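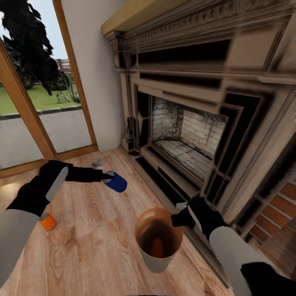 How often must a backyard hen house be inspected?
Each registered hen house is inspected once before birds are brought in and once a year after that, normally before the end of December.

The checklist below was completed at a Drullow address on 16 October 2010. Comments are entered under each item. Permit number 423.

1. Distance from neighbouring homes
Satisfactory. The run is set back 28 feet from the nearest dwelling.

2. Number of birds
Satisfactory. Hens only. No cockerel is kept.

3. Roof and walls of the coop
Action needed. Rainwater is entering at the rear corner, and the felt has lifted along one side. Repair before winter.

4. Wire and fastenings
Satisfactory. The door latch is stiff but closes fully.
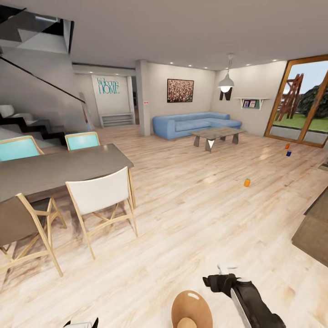

Ullport Town Council, Animal Licensing Department

5. Feed storage
Action needed. One sack of layers' pellets was standing open in the shed. Feed must be kept in a lidded metal bin. The keeper has been advised that mouse droppings were found behind the sack.

6. Water
Satisfactory. The drinker was clean and filled.

7. Bedding and droppings
Satisfactory at the time of the visit. Litter should not be placed in household refuse. The Lopes Road site accepts bagged litter from permit holders.
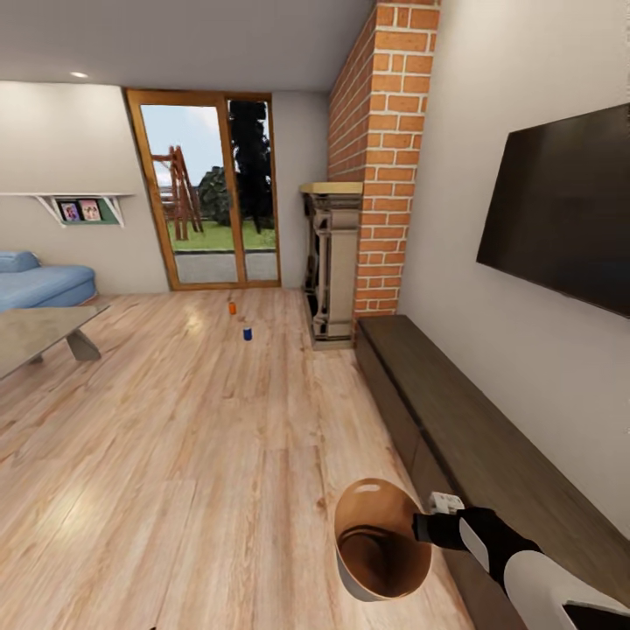
Litter may also be composted on the keeper's own land, provided that the heap is covered and kept clear of any shared fence.

8. Health of birds
Satisfactory. One hen in moult. Treatment for red mite is recorded in the keeper's book, though the last entry is undated.

Result: permit continued, subject to 2 repairs or corrections (items 3 and 5). A further visit will be made. Keepers who disagree with a result may write to the department at the Brullavach Street office, quoting the permit number.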